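Girkeo Access Program - Progress Report to the Ginell Fund
2024-05-09
Prepared by Myung-ja Sun, program lead

Summary

The grant pays for three things: step-free seating at town events, a paid disability advisory group, and a stage program for disabled performers. The first is partly done. The second is working. The third is well attended and well liked, and I remain unsure what it changes for the people on the stage once the evening is over.

Attendance and what it tells us

Total attendance across the events so far was 506. I would ask the Fund not to lean on that number. It counts a person again each time they come, and at the spring concert the door staff also counted the choir. We do not know how many of the audience are disabled, as we did not ask until the last event. Of those who filled in the card that evening, 36 said they were disabled or came with someone who is. Most of the free-text answers were about parking.

The city's newsletter called the spring concert a turning point for inclusion. The ramp at the side door of the Nicholas Hall was locked for the first half of it.

Advisory group

The group has met three times and is paid for its time, as agreed. Members have been blunt. They rejected the first draft of the event checklist on the grounds that it was written for organizers who want to be told they are doing fine. The second draft is shorter and asks for door widths in inches. Two venues have returned it. One left the restroom section blank.

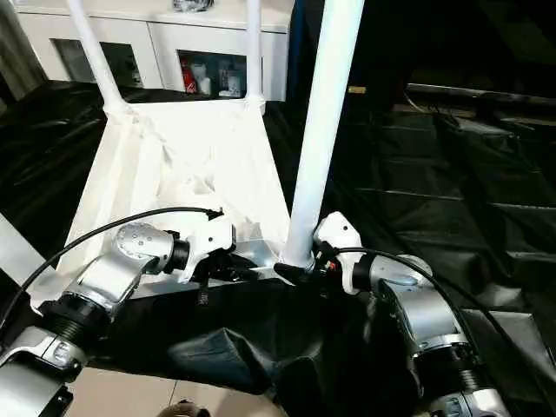 Two arms, one white object between them.

Members also asked why sign language interpreters are booked for speeches and dropped for the music. The answer was cost, and I do not find it convincing given what we spent on printed programs. Interpreters are now booked for the whole evening.

Booking system

Tutex was hired to add access needs to the ticket form. The form is live, but requests go to a mailbox that was checked only on weekdays, so people who wrote on the weekend before an event got no reply. The mailbox now forwards to my phone. Tutex describes this part of the work as complete. I have held back the final payment until a request made on the form shows up on the seating plan without anyone retyping it.

Spending

We are inside the budget, mainly because the portable ramp has not been bought. I would not call that a saving. The quote has gone up by 100 dollars since the application and we would like to cover the difference from the printing line.

Next period

- Buy the ramp and test it at Nicholas Hall before the July event
- Use the audience card at every event
- Ask past performers, in private, whether they were paid on time and whether they would do it again

I have no results to offer yet on the last point, and would prefer that we agree on no new stage dates until I do.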